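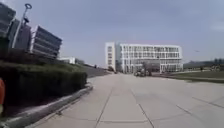 Wer darf einen Laufroboter auf einem öffentlich zugänglichen Gehweg anhalten? Jede Person, die ihn begleitet, und zwar ohne vorher jemanden zu fragen.

Drucken | Per E-Mail versenden
April, von Apinya Mahawong und Nestor Policarpio

4.2 Regeln für Fahrten im Freien

Abb. 3: Blick entlang des Hauptwegs, links Bordstein und Hecke, rechts Rasen.

So klar stand das bei uns am Anfang leider nirgends. In der ersten Fassung unserer Betriebsordnung gab es dazu einen halben Satz (»die Versuchsleitung entscheidet über den Abbruch«), und ich gebe zu, den hatte ich selbst geschrieben. Panya Prasertsri hat ihn mir dann beim Probelauf auf dem Gelände in Tanasarn um die Ohren gehauen: Was macht denn die Begleitperson, wenn die Versuchsleitung gerade am Laptop hängt? Eben! Seitdem heißt es bei uns: Wer ein ungutes Gefühl hat, drückt. Eine Begründung kommt hinterher ins Protokoll, ein Wort reicht.

Der Weg in Abb. 3 sieht erst mal nach dem einfachsten Fall aus, den man sich wünschen kann: breite Betonplatten, geradeaus freie Bahn, ganz hinten das weiße Gebäude. Genau auf solchen Strecken wird man aber schlampig, mich eingeschlossen. Wir haben deshalb für offene Flächen dieselben Regeln festgelegt wie für enge Durchgänge, nur den Seitenabstand haben wir anders gefasst. Zum Bordstein hin gilt eine feste Sperrzone, die in der Karte eingetragen ist und die der Planer nicht verkleinern darf. Zum Rasen hin haben wir lange diskutiert (Kamonchanok Chaimongkol wollte dort gar keine Zone, ich eine doppelt so breite), am Ende bekam die Rasenkante denselben Wert. Besonders elegant ist das nicht, aber jede Begleitperson kann es sich merken.

Dann die Fugen. Dunkle Linien auf hellem Beton hält unsere Wegerkennung gern mal für eine Kante, und in der Software von Plokeson konnte man dafür eine Toleranz einstellen, ziemlich großzügig sogar. Wir haben uns dagegen entschieden, diesen Wert im laufenden Betrieb zu ändern. Die Regel lautet jetzt: Parameter, die das Erkennen von Hindernissen oder Kanten betreffen, werden nur im Stand geändert, zu zweit, und danach läuft die kurze Prüfstrecke noch einmal komplett durch. Das nervt, wenn man gerade so schön im Fluss ist! Nestor hat es trotzdem durchgesetzt, und ich würde es wieder so machen.

Schwieriger fand ich die Frage, ab wann etwas in der Ferne überhaupt »etwas« ist. Am Ende des Wegs erkennt man in der Abbildung ein kleines Fahrzeug, daneben ein paar dunkle Flecken, bei denen ich selbst nicht sagen könnte, ob das Leute sind oder Gegenstände. Unser Klassifikator soll es auch nicht müssen. Alles Unklare behandeln wir bis zur Klärung wie einen Menschen, also mit reduzierter Geschwindigkeit und dem größeren Abstand. Für Fahrzeuge gilt zusätzlich, dass der Roboter ihnen die Vorfahrt lässt, egal ob sie stehen oder rollen, denn aus einem Einzelbild kann das auch keiner von uns ablesen.

Für die Auswertung haben wir 363 Protokolleinträge aus 32 Fahrten durchgesehen. In 18 Einträgen hatte die Begleitperson angehalten, ohne dass das System selbst eine Warnung gemeldet hätte. Thanakorn Pongsiri hat sich diese Fälle einzeln vorgenommen, und bei 14 davon hätten wir im Nachhinein genauso entschieden. Die übrigen vier waren Vorsicht, und die möchte ich ausdrücklich nicht als Fehler gezählt sehen. Wer für einen unnötigen Stopp schief angeschaut wird, drückt beim nächsten Mal später.

Zur Übergabe zwischen zwei Begleitpersonen noch ein Punkt, der in den Leitfäden, die ich kenne, recht kurz kommt. Wir übergeben nur bei stehendem Roboter, mit laut gesprochenem »Ich habe ihn« und einem Testdruck auf den Handsender. Der Handsender stammt von Grekby und ist, na ja, kein Handschmeichler, lässt sich aber auch mit Handschuhen bedienen. Die Vorlage für das Protokoll haben wir aus dem Projekt Bromanent übernommen und um eine Spalte für die Sichtverhältnisse ergänzt. Bei dunstigem Himmel tragen wir dort lieber einen Satz zu viel ein, schon damit man Kamerabilder verschiedener Fahrten später sinnvoll vergleichen kann.

Offen ist bei uns weiterhin, wie der Abstand auf Rampen geregelt werden soll. Die Werte für ebene Wege haben wir dort vorläufig stehen lassen, Rampen werden bis auf Weiteres nur im Handbetrieb befahren.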